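2019-04-05

# Kumell Kitchen Sim, four months of evenings: I love it, and it has one nasty fault

I bought the Kumell kitchen pack in the winter, mostly so I could stop testing my planner on colored blocks sitting on a gray plane. It's a simulation pack with a full kitchen, a white arm model, physics tuned for household stuff, and a task runner that resets everything between episodes and keeps the logs tidy. I have run it nearly every evening and I'm still finding things to like. I'm also writing this because of a fault that cost me most of February, and I'd like other people to know about it before they trust their numbers.

Good stuff first, and there's plenty. The kitchens look great. Stacked stone on the walls, veined marble, wooden cabinets with proper bar handles, knobs with little tick marks (I zoomed in on those far longer than I should have). Loading takes a few seconds on my old desktop. The arm responds the way I expect an arm to respond, and the cooktop grates have real gaps in them, so a pan can sit badly if you put it down badly. That last part is huge for me! The last pack I used, from Zosevetti, had a stove that was a flat box with a grate painted on.

My test was the stove job: bring the arm in from the front, work around the range, and leave the pan at the back alone. The blue marker shows up as a ball or a cube depending on the variant.

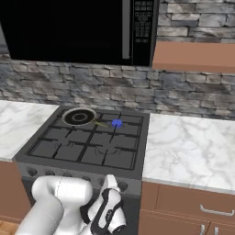 ## What went wrong

I ran 1000 episodes of the stove job with the default settings. The report said 746 passed, no collisions anywhere. I was thrilled for an evening. Then I started replaying episodes at quarter speed and saw the gripper housing slide clean into the front of the range and out again, with no contact force, no warning, nothing in the log.

The cause is in the collision setup. In the version I have, the pack turns off contact between the arm and any fixture it counts as "static furniture," and the range is on that list along with its knobs. The fingers still collide, so grasping looks right and you get no hint that the rest of the gripper is a ghost. The setting lives in the fixture file under a name that sounds like a graphics option, and the manual covers it in one line in an appendix.

On a screen it's a bad score. Copy that same path to a real arm in front of a real gas range and you're pushing on burner knobs with a hard plastic shell, which is a gas problem as well as a broken-knob problem. I know people use this pack to check motions before running them on hardware. Please check yours!

## The fix, and how it did afterward

1. Open the fixture file and take the range, the microwave and the counters off the static list.
2. Switch on the full contact log. It's off by default.
3. Drop the physics step to half its default, or the arm will jitter when it touches stone or marble.
4. Rerun a batch of old episodes before you start new ones.

I reran 600 of my saved paths this way. A painful share of them hit the range, nearly always along the knob panel, and a few caught the underside of the microwave with the elbow. After that I added a keep-out box over the knobs and had the planner come in from the side, and things got much calmer.

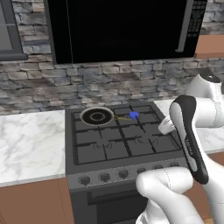

Speed took a hit, with full contacts running at a bit over half the old pace for me. I can live with that. The Hashemi viewer plugs straight in and colors every contact by force, and watching a replay with it on is the best debugging I've had in years. If you get the pack, get the viewer too.

Support was friendly and quick. They sent me the file path the same day and said the default is meant to save computing time on slower machines. Fair enough, but a report that says "no collisions" when it never looked for them needs different wording, and I told them so. I haven't seen a patch yet.

I tried the same saved paths in the free Hevix package for comparison. It caught the knob hits right out of the box, though its kitchen is plain and the resets are slow enough to go make coffee.

**Rating: 4 out of 5.** It would be a five with the contacts on by default. I've already started on the drawer tasks and they're a blast.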